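Re: [Prukstead-list] PVC bench loop, small valves
Last updated: 07/11/2018

Kamlesh Prajapati wrote:
> Do the small valves need primer on both
> sides? Mine weep at the upper run.

Primer on the pipe and in the socket, yes. Dry fit the whole structure first and mark every joint, so the valve handles end up where you can reach them.

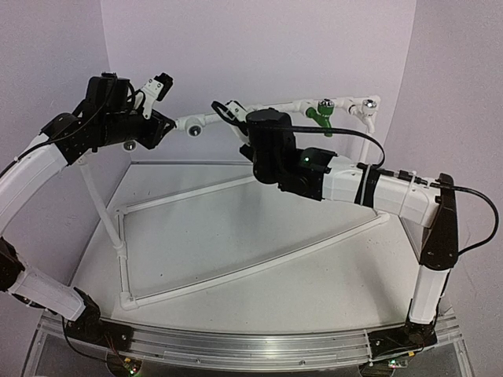

Leave the valves half open while the cement cures – a closed one can trap vapor. I wait up to 32 hours before filling. If the upper run still weeps, cut the joint out and use a coupling.

Lodhi

2 comments · 0 shares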